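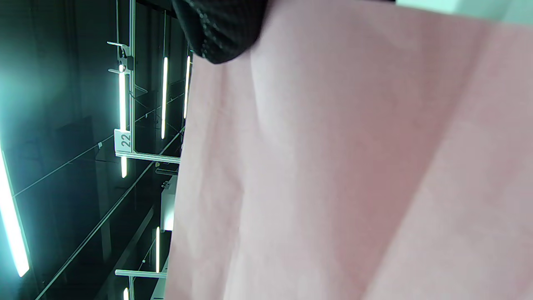 Notebook, finishing hall, 18/07/2018

Pink sheeting on line 22 all morning. Pale pink, matte, the same quality we had trouble with last time. It folds on itself the moment there is any slack, and the broad diagonal creases are the ones the feeder reads as an edge. Went through the settings with Hanna Harasym before the first break.

Where we are with the feeder: the Baverard unit takes the leading corner, spreads the sheet and hands it to the clamps. It used to be two people per station, one on each corner. Now it is one person for two stations, clearing misfeeds and watching the spread. Output on the plain whites is fine. Colors are slower because we run them at the reduced speed until the edge reading is sorted out.

Counts for the early shift:
Whites fed: 1026
Pink fed: 750
Stops on pink: 30
Stops on whites: did not log separately, must do this tomorrow

Target for the shift on pink is 1200, so we are well short. Most of the stops were the same fault. A fold lies close to the side edge, the sensor takes the fold for the edge, and the clamp closes too far in. Operator has to open the clamp, pull the cloth straight by hand and restart. Takes around a minute if you are standing there, longer if you are at the other station.

Changed after first break:
– edge threshold up one step
– spread delay lengthened slightly
– clamp pressure left alone

Fewer stops after that, but the batch was also nearly done, so I don't trust it yet. Repeat with a full batch.

Talked with the operators at changeover. Main points, as they gave them:

The shoulders are better. Everyone who used to feed by hand says so. What they don't like is the walking between stations, and that the stop signal sounds the same for both. You go to the wrong one first half the time. Hanna wants two tones, or a lamp you can see from the aisle. I have written to Fiadzo to ask if the controller can do it without new hardware.

They also miss having someone across from them. With two on a station you could talk, and the new people learned by watching the other pair of hands. Now a new person gets the Grorar training sheets and a morning next to Hanna, then they are alone with two machines. That is too short. I would like a full week, but it has to go through the shift plan.

Inspection has moved as well. Hand feeders caught stains and pulled threads while they held the cloth. The unit doesn't look for either, so they show up at folding, after pressing. Cistby site has the same problem and put a person back at the infeed for colored goods. Ask them what they found.

To do:
– full pink batch at the new threshold, log every stop with its cause
– log whites separately
– chase Fiadzo about the signal
– call Cistby about the infeed check
– review operator hours again in December, when the temporary contracts end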